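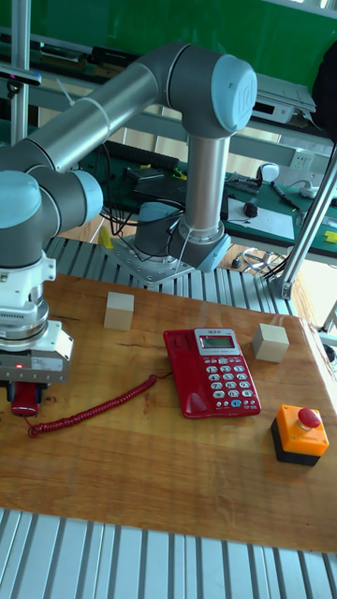
消毒供应中心在多数医院里没有门诊标识，病人也走不到那里。受访者在一家综合医院的消毒供应中心工作了七年，先在去污区，后来转到检查包装区，现在负责夜班和新员工带教。她不是护士，入职时的岗位名称是消毒员，合同上写的是技术工人。应她的要求，本文不写姓名和医院名称。

访谈在她下夜班之后进行，地点是科室的更衣走廊外。谈话内容按工作流程重新排列，重复的部分作了删节，术语保留她的说法。

## 岗位与分区

科室按规范分成去污区、检查包装及灭菌区、无菌物品存放区，三个区之间有实体屏障，人员和物品单向流动。空气流向由洁到污，去污区相对负压，检查包装区相对正压。

“外面的人问我做什么，我一般说洗器械。这样说也没错，洗是占时间最多的一步，出问题最多的也是这一步。后面的灭菌有程序、有打印记录、有指示物，参数不到，机器自己会报警。清洗没有哪一台设备能替你保证结果，机器跑完了程序，只能说明程序跑完了。”

科室的人员由护士和工人两部分组成。护士长和质控岗是护士，清洗、包装、灭菌操作、下送下收多由工人承担。灭菌员要持压力容器操作的相关证件，其余岗位以院内培训和考核为准。她说，招聘时常写“有医疗相关经验优先”，实际来的人里，有过住院部护工经历的，也有从洗衣房和食品厂转过来的。

“食品厂来的适应得快。他们习惯穿脱防护，习惯分区，也习惯填表。做过护工的人懂病区，知道哪个科几点要东西，电话里听得明白对方在说什么。这两种人我都愿意带。”

## 一个班次

白班从早晨的设备检查开始。预真空灭菌器每天第一锅之前空载做B-D试验，试验纸变色均匀才能放行使用。同时检查蒸汽、水、压缩空气的压力，看打印纸够不够，门封圈有没有破损，冷凝水排口的滤网要取下来清掉。

“滤网这件事写在每日保养表里，打钩的人很多，真取下来看的人少一些。上面会缠标签胶带的碎片，有时候是棉絮。堵到一定程度，排水慢，干燥就差，出来的包就湿。湿包要按没灭过处理，拆开，换包布，重新走一遍。查湿包原因的时候，大家先怀疑蒸汽质量，再怀疑装载，滤网常常排在最后。”

第一轮回收在病区早交班之后。下收人员推密闭车到各科，只清点包数，不在病区清点器械件数，污染器械在病区打开清点会增加暴露。手术室的器械走污物电梯直接下来，由去污区人员在接收口对单。

她所在的科室每天处理的包大约有400个，手术室占其中的大头，余下的是换药包、缝合包、口腔科的小包和各种单件。口腔科件小、种类杂，手机要注油，接收和清点耗费的时间和它的体积不成比例。

“口腔科的东西装在一个小盒子里送来，看着不多。打开以后手机、车针、拔牙钳、充填器全在里面，要分开，要按材质和结构选程序。新来的人容易从大件开始做，大件做得快，心里踏实。我让他们先把口腔的分掉，浸泡和刷洗要时间，放在前面，后面的人才接得上。”

夜班人少，主要接手术室的急诊器械和晚间连台的周转件，同时把白天剩下的长程序放进去跑。夜班没有质控护士在场，包外标识、锅次记录和放行由当班两个人互相核对签字。

“两个人核对，怕的是两个人看的是同一眼。一个人念，另一个人应，应的那个没有低头看，这就等于一个人。我带的班要求换位置核，念的人站在打印机这边，看的人站在车那边，看的人报数，念的人对单子。”

## 去污区

去污区的防护按标准要求执行：圆帽、口罩、防水隔离衣或围裙、双层或加厚手套、护目镜或面屏、专用防滑鞋。她认为执行最稳定的是手套，最不稳定的是面屏。

“面屏起雾。水池边上本来就热，刷管腔的时候又要低头看出水，雾上来什么都看不见，有人就把它推上去。推上去的那几分钟，正好是最容易溅的几分钟。后来我们把刷洗固定在水面以下做，刷子从管腔里抽出来的时候也不离开水面，溅的情况少了。面屏还是要戴。”

器械到达后先做分类，依据是污染程度、材质、结构和精密程度。能拆的必须拆到最小单元，轴节要打开，带锁扣的要松开。干涸的血迹先预处理，用含酶清洗剂浸泡或喷洒保湿剂，时间和浓度按产品说明书，不凭手感。

科室去污区用的超声清洗机是Kokier的台式机型，换水周期定在每班之内，肉眼见浑浊随时换。超声之前要先冲去表面大块污物，水温不能过高，避免蛋白凝固。不同材质的金属不放在同一篮里。

“超声机最常见的错误是不除气。新放的水里溶着气，不先空跑一段，空化效果差，器械放进去嗡嗡响，响归响，洗不下来。另一个错误是装得太满。器械叠着器械，声波被挡住，下面那一层等于泡了一会儿水。说明书上讲得清楚，机器旁边也贴了，但忙的时候手会自己往里加。”

管腔类器械在她看来是去污区技术含量最高的部分。吸引管、穿刺器、气腹针、腹腔镜器械的内腔，要用直径和长度都匹配的刷子，刷头必须从另一端露出来，再用压力水枪和压力气枪交替冲吹。

“刷子细了，贴不到壁；粗了，进不去，硬进就把毛刷弯了，弯的刷子再用就是摆样子。我们墙上挂一块板，每种管腔对应哪一号刷，刷子挂在下面。刷子本身也是耗材，毛倒了就扔。以前有人舍不得，泡一泡接着用，我见一次扔一次。”

## 清洗消毒器与装载

批量器械走机械清洗。科室现有两台喷淋式清洗消毒器，都是Sundqvist的，共用一路纯水。程序包括预洗、主洗、漂洗、终末漂洗加热力消毒、干燥。每次运行结束后核对打印记录里的温度和时间，消毒以A0值判定，达不到的不卸载到检查包装区。

“年轻人喜欢问我参数，参数在标准里都有，查得到。我更愿意讲装载。喷臂转不转得动，装完用手拨一圈，这个动作只要一秒。盆要斜着放，开口朝下，朝上就是一盆水。钳子撑在U形架上，把轴节撑开。带腔的接在专用架的接口上，接口不够就分两锅，不要把没接上的放在旁边陪着洗。”

她提到科室曾有一段时间器械表面反复出现彩虹样色斑，排查过清洗剂剂量泵、程序设置和器械本身，最后在水处理的终端测到电导率超标。更换反渗透膜之后色斑逐渐减少，已经形成的需要除锈除垢处理。此后，终末漂洗用水的电导率列入每日登记。

“色斑不影响灭菌合格不合格，但是手术室会退。台上护士看到颜色不对，她没有办法判断这是水垢还是血，只能换一个包。换下来的包又回到我们这里重来。所以水的事情，哪怕标准要求得没有那么密，我们还是每天测，登记本挂在水机旁边，谁当班谁测。”

清洗效果监测分日常和定期两类。日常是每件目测，带光源放大镜检查；定期抽查若干个待灭菌包，检查全部器械。科室另外用ATP荧光检测作为参考，不作为唯一判定依据。

“ATP读数高，说明有有机物残留，要回去查；读数低，也不能就说洗干净了，拭子擦到的是你擦得到的地方。轴节里面、齿缝里面擦不到。放大镜加上手指去开合，这个办法老，目前还离不开。”

## 检查与包装

干燥后的器械经传递窗或双扉设备进入检查包装区。包装台配光源放大镜，台面上不放饮水和私人物品。检查的内容有清洁度、功能完好性、有无锈蚀裂纹，锁扣对合是否严密，剪刀的锋利度，绝缘层有没有破损。

绝缘检测是科室近几年才加强的项目。电凝类腔镜器械的绝缘层破损用眼睛很难全部发现，细小的针孔在通电后可能灼伤邻近组织。科室用绝缘检测仪逐件过一遍杆身，发现漏电立即停用送修。

“检测的时候刷头要贴着转，手不能快。尤其是靠近钳口那一段，和靠近手柄的接缝，这两处坏得多。检测仪叫了，先擦干再测一次，有水也会叫。第二次还叫，就贴标签停用，不要再试第三次。试到它不叫为止，那这个检测就白做了。”

配包按器械清单和图谱。两人核对，一人配，一人核后包。闭合式包装用两层包装材料分两次包装，密封式包装用纸塑袋，封口宽度和器械到封口处的距离按规定留足。医用热封机每日使用前做参数检查和闭合完好性检查。包外贴标签，内容有物品名称、检查打包者、灭菌器编号、批次号、灭菌日期和失效日期。

新手在这一步的问题集中在两处。一是包得过紧，无纺布角上绷出应力，搬动时破口。二是重器械和轻器械混放，骨科的重件压在细的剥离子上，经过一次灭菌和几次搬运，细的就弯了。

“包得紧不紧，我让他们用手掌按一下。按得下去一点，松手能回来，就行。有人把包打得像豆腐块，方方正正，看着舒服，蒸汽进去慢，出来也慢，最后底下一滩水。手术室铺台的时候，包布打开看到水印，整包退回。这种包的登记单上，湿包原因要写明，不能写‘其他’。”

## 追溯系统

科室使用的追溯软件叫Pato。每个篮筐和每个包有条码，回收、清洗、配包、灭菌、发放、使用各节点扫描，最后与手术病人信息关联。系统上线之前，纸质标签由手术室撕下来贴在护理记录单上，发生召回时要翻纸。

“上线头两个星期，大家都嫌它慢。扫一下，等一下，再扫下一个。慢的原因有网络，也有我们自己把篮筐编码贴的位置不对，贴在侧面，每次要把筐抬起来找。后来统一贴到右前方的把手下面，抬筐这个动作没有了，速度就上来了。软件一个字没有改。”

她对追溯系统的评价限于记录功能。系统能回答某个包在哪一锅、谁配的、发到了哪里，回答不了当时洗得好不好。扫描节点的顺序有强制校验，清洗没扫就不能扫配包，这一点她认为有用，能拦住夜班漏步骤的情况。

“也有人补扫。东西已经走到后面了，回头拿着枪在前面的节点嘀一下。时间戳会露出来，清洗结束和配包开始之间隔了几秒钟，这不可能。我每个星期二导一次时间戳，看间隔，不用看人。间隔不正常的我去问，多数是网断了，少数是真的补。补的要重新处理那一筐。”

## 灭菌、监测与放行

压力蒸汽灭菌是首选，不耐湿热的走低温，科室有过氧化氢等离子和环氧乙烷两种方式。等离子对干燥程度要求高，含水会导致循环中断；纤维素类材料不能放进去。环氧乙烷灭菌后需要充分解析，时间长，临床科室催得最多的是这一类。

“电话打来问，能不能早一点拿。解析没有结束就不能拿，我们的回答是固定的，谁来接都是这一句。新来的接电话会心软，说我帮你看看。你看不看它都在那个时间，说了看看，对方就会再打一次。现在电话旁边贴了预计完成时间，照着念。”

装载方面，纺织类放上层，金属类放下层，包与包之间留间隙，纸塑包装侧放，不贴内壁。卸载后在车上冷却足够的时间，未冷却的包不放在冷的台面上，手不去触碰。

监测分物理、化学、生物三类。物理监测每锅进行，参数不合格整锅不放行。化学监测每包进行，包外有指示物，高度危险性物品包内放化学指示卡。生物监测按规定周期做，植入物则每批次做，结果合格后才能放行。紧急情况下使用植入物时，可凭含第5类化学指示物的过程验证装置结果提前放行，生物监测结果出来后及时通报使用部门。

外来医疗器械是争议最多的部分。器械由供应商送来，到货时间紧，清单与实物不符的情况时有发生。科室要求提前送达，随附说明书，写明清洗、包装、灭菌方法和参数，缺说明书的不接收。

“骨科的外来器械，一套几箱，有些托盘超重。超重就要拆成两包，供应商的人说别的医院不拆。别的医院怎么做我不知道，我这里的秤在这里，称出来超了就拆。拆完干燥是好的，不拆就湿。说明书上的灭菌时间如果和我们常规程序不一样，要单独设程序，不能混在常规锅里一起走。这些都要在接收的时候讲清楚，晚上讲就晚了，第二天早上的刀等着用。”

## 带教与考核

科室的岗前培训由外部机构Irier提供课程材料，内容覆盖微生物基础、标准预防、分区流程和设备原理，操作部分由科室自己带。新员工从无菌物品存放区开始，再到包装区，去污区排在最后。她对这个顺序有保留意见。

“从干净的地方开始，理由是安全，风险低，我同意。但是人先学会了包，就会觉得送到面前的东西都是洗好的。他没有洗过，不知道哪里洗不到。我建议在包装区待满第一个月以后，去去污区跟几个班，只看，不上手，看完再回来包。回来以后他翻轴节的动作就不一样了。”

考核分理论和操作。操作考核不提前公布器械种类，从当天回收的器械中抽取，要求独立完成分类、拆卸、清洗方式选择和检查。她打分时单列一项，看受考者遇到不认识的器械怎样处理。

“正确的做法是停下来，查图谱，查不到就问，问不到就先放在待确认的筐里，贴条。扣分最重的是猜。有的人猜得很准，猜对了我也扣。他今天猜对的是一把持针器，明天可能是一个带内芯的鞘，内芯没有抽出来，就这样包进去了。”

关于人员流动，她说离开的人多数在头一年内走，常见的原因是夜班和去污区的湿热。留下来的人里，有人考了灭菌员证，有人转去设备科做维护，也有人去了区域化消毒供应中心，那里的分工更细，一个人可能长期只做一个环节。

“做一个环节，手会很熟，出活快。我自己不太愿意去。东西从接收口进来，到从发放窗口出去，全程都知道在哪里出的问题，查起来有方向。只知道一段，上一段的人说没问题，下一段的人说来的时候就这样，最后开会。”

## 与病区和手术室的接口

科室每月向临床发一次满意度表，回收率高，内容简略，多数只勾选。她认为更有价值的是退包登记。退包登记由手术室填写，包括退回原因和发现环节，供应中心按原因分类后反馈到班组。

七月的退包登记中，缺件与指示卡遗漏占比较高，原因与当月轮转人员较多有关。科室随后把指示卡从抽屉移到配包台正前方，每包取一张，班末清点余数，与系统内的配包数对照。

“缺件这一条，有时候是我们少放，有时候是回来的时候就少了，我们没有发现。所以接收口的清点不能省。手术室连台的时候下来得急，单子压在筐底，湿了，字看不清。我们给他们配了防水的单子夹，挂在筐的外侧。用了一阵，夹子少了几个，大概跟着筐转到别的楼层去了，还在找。”

病区方面，常见的问题是使用后未做去除明显污物的预处理，换药碗里留着敷料，弯盘里有针头。锐器混入可重复使用器械属于职业暴露隐患，发现后拍照登记，由护士长反馈给相应科室。

“针头出现过，刀片也出现过。分类的时候不能用手抓，要用夹子拨开，看清楚再拿。我带教第一天讲的就是这个，讲的时候他们都点头。到第二个星期动作快起来了，手就伸进去了，这时候要再讲一遍。我排带教计划的时候，第二个星期固定留半天在去污区，站在旁边看手。”

访谈结束时白班已经开始第二轮回收。她补充说，科室正在修订器械图谱，旧图谱里有些型号已停用，腔镜器械的拆卸步骤只拍了装好的样子，没有拍拆开的，新版会把拆开的各部件逐一编号，贴在水池上方的防水板上，先从穿刺器和双极钳做起。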